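Careers > Operations > Records and Archives > Records Technician (Plistmont)

Records Technician, Physical Holdings

Location: Plistmont
Department: Records and Archives
Reports to: Osvaldo Macedo, Records Supervisor
Type: Full time, fixed term, with possible extension
Posted: 4/1/25

Prumer is seeking two records technicians to work on the consolidation of its paper holdings at the Plistmont site. The holdings consist of property files, maintenance logs, drawings and correspondence transferred from the former Divthorpe office. More than 84 linear meters of material remain unprocessed. Most of it was boxed by department, without item-level lists, and box labels do not always match contents.

The work is carried out in the ground floor processing room and the adjoining stacks. It is on-site work. Remote arrangements are not available for this position.

Duties

- Open, inspect and list the contents of transferred boxes, following the Prumer file plan.
- Remove staples, clips and rubber bands and rehouse papers in standard folders.
- Identify duplicates and set them aside for review. Technicians do not discard material on their own authority.
- Enter folder titles, date ranges and shelf locations in the Xavier catalog.
- Retrieve and refile folders requested by other departments.
- Flag mold, insect damage or water staining to the supervisor and isolate the affected box.
- Record temperature and humidity in the stacks at the start and end of each shift.

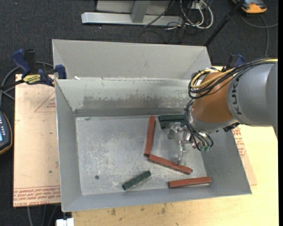
Oversize drawings are handled separately. Technicians will be shown how to flatten and interleave them during the first month, and will work on drawings in pairs. Rolled items that resist opening are left rolled and referred to Ademir Bragança, who is responsible for preservation.

Required qualifications

- High school diploma or equivalent.
- At least 2 years of experience in a records room, library, archive, registry or similar setting.
- Accurate keyboard entry and consistent spelling of names and addresses.
- Ability to lift boxes weighing up to 9 kilograms and to work from a step stool.
- Legible handwriting. Folder titles are written in pencil.

Preferred qualifications

- Coursework or a certificate in records management or archival practice.
- Experience with retention schedules.
- Reading knowledge of Portuguese. Part of the Divthorpe correspondence is in that language.

Applicants without direct experience of Xavier will be considered. Training on the catalog is given on site and takes 3 days.

Conditions

The position carries the standard Prumer benefits for fixed-term staff. Shifts are daytime only. Gloves, dust masks and aprons are supplied. Food and drink are not permitted in the processing room or the stacks.

How to apply

Send a resume and a one-page cover letter to the Records and Archives department, marked "Records Technician, Physical Holdings." The letter should state the type and volume of records previously handled and the system used to catalog them. Names of references are requested only at the interview stage.

Selected applicants will be invited to an interview and a short filing exercise at Plistmont. Applications that arrive without a cover letter will not be reviewed.

Recent openings

Mailroom Clerk (Plistmont)
Facilities Scheduler (Plistmont)
Catalog Data Assistant, Part Time
Accounts Payable Specialist
Reading Room Attendant, February Intake

Contact Careers | Copyright Prumer | Back to top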